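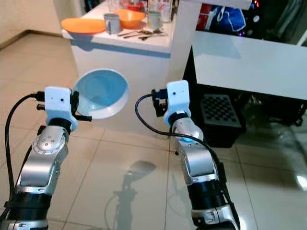
19 March 2025

Tiled room, all day more or less. Writing this up before I go home, or I'll have forgotten half of it by the morning.

First thing: the bowls. The Hinura order turned up, 12 in the box, and I'm pleased with them, much more than with the old grey ones that everybody moans about. Light blue, smooth and glossy on the inside, with the rim a shade paler than the rest. I'd worried about that blue. On the Hinura page it looked like a swimming pool, and in our room it's far softer, nearly washed out when the light gets right inside it. I can live with that! It shows up nicely against the beige of the floor as well, and the grey ones never did (you could put one down by the wall and lose it till teatime).

The rim is a bit proud, so they stack with a small gap and the stack leans after the fifth or sixth one. Two short stacks on the shelf then, please, and don't be tempted to make it one tall one. I've written this on a bit of tape on the shelf edge too.

Delivery note says 1783 at the top, which I took for a price and nearly had a heart attack. It's the order number. Note is in the blue folder behind the Declercq paperwork.

Now the floor. I gave it a proper going over yesterday evening with the Declercq cleaner, one capful to the bucket, and once more this morning with plain water. The big beige tiles come up lovely, I'll say that for them, but the shinier they get the more of the ceiling you see in them. There's a patch just in front of the doorway that's a white blaze, and a second one nearer the working end, and where they land depends on where you stand, so there's no use my marking them on the plan. I did try. Spent twenty minutes with chalk before the penny dropped, then had to wash the chalk off.

What I tried for the glare, in order:

Lights at the far end off, near end on. The doorway patch got dimmer and the rest of the room went gloomy. Shadows on the floor got harder too. Didn't like it.

All lights on, tracing paper taped under the near fitting. Better. Patch went wide and woolly at the edges. The paper came down after half an hour with a noise like a bird getting in, and I've not put it back. It wants a frame.

The Branus lamp from upstairs, pointed at the wall and not the floor. Best of the lot for the look of the thing, but it's one lamp and it would need three, and the flex goes straight across the doorway where people walk. No.

A mat. I borrowed the one from the hall and put it down over the worst of it. Works, obviously, but then you've got a mat, and bowls don't sit level half on and half off it. Hall mat is back in the hall.

Standing back from it all, I'm coming round to leaving the ceiling alone and doing something to the tiles. Declercq do a matt sealer. Price for the size we'd need is 419, and that's with the carriage on. I rang Pukondale to ask whether the landlord side would mind and got a very nice person who said they'd find out and ring me back, so that's that for a week.

Also on the floor: grout. The lines are thin and they've gone a nice even grey everywhere I can reach, but I haven't moved the heavy things at the sides and I know what I'd find. I used an old toothbrush for the corners. My knees have opinions about it.

Spare tiles, for when somebody asks: they're in the store, bottom left, flat, with a blanket over. Batch is 2669, printed on the box ends. If we ever have to replace one, check that number first. Last October we bought a couple by eye from the shop and they were pinker, you couldn't see it in the shop and you couldn't see anything else once they were down.

Chairs. The black ones are still migrating. I leave them pushed back against the side and come in to find one out in the room again. No harm done, only black against that floor draws the eye terribly, and it makes the whole place look busier than it is. I'd swap them for something paler if there was any money, and there isn't. In the meantime they go back to the side at the end of the day. That includes me, I left one out on Monday.

After lunch I had another go at where the bowls should live while we're using the room. Shelf is all right for the night but it's a walk. Floor by the wall is handy and I don't love it, somebody will put a foot in one sooner or later. I wondered about a low box or a crate on its side. Tried it with the box they came in, cardboard and all, and it did the job for an afternoon. One bowl at a time comes out easily if you get hold of it by the rim and tip it towards you. Pulling them out level they catch on the flap.

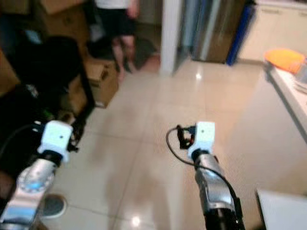 Valtteri Leinonen wrote in the margin here that I should forget the sealer and try a weaker mix first, half a capful, as the full dose leaves a film and the film is most of the shine. He also thinks the bowls ought to have gone to the kitchen and that we should have asked for white.

Right, so: on the mix, fair enough, I'll try it. I did notice my socks squeaking this morning, and that could well be film. I'll do the strip along the back wall with half a capful and leave the rest as it is, then look at the two side by side in the same light. If there's a difference we've saved ourselves the 419. If there isn't, I'm sending him in with the toothbrush.

On white, no. White on beige under those lights would be hopeless, and we had this conversation when I ordered them. The kitchen can have the grey ones! There are plenty of them and they're perfectly good for soup.

Odds and ends from the rest of the afternoon. The mop head is past it, new one on the list. The bucket has a hairline crack near the handle but it holds. One tile over by the store door sounds hollow when you tap it with a knuckle, and the ones next to it don't. It isn't loose and there's no crack that I can find, so I've put a small pencil cross on the skirting above it and we'll see. Please don't clean the cross off.

Also somebody asked whether it's all right to go in with outdoor shoes. I'd rather not, at least not this week, while I'm comparing the two strips. Grit gets dragged along and on a gloss tile every scratch catches the light. There's a rack in the hall. I don't mind what you wear in there as long as it hasn't been in the car park.

Still to do:

Ring Pukondale again if nothing by Monday.
Half-capful strip, back wall.
Frame for the tracing paper, thin battens would do.
Take the Branus lamp back upstairs before it's missed.
Find a crate for the bowls, low one, wide enough for two stacks.
Mop head.

Quarter to six now. Chairs are back at the side, bowls are on the shelf in their two stacks, and I've left the bucket upside down on the step to drain.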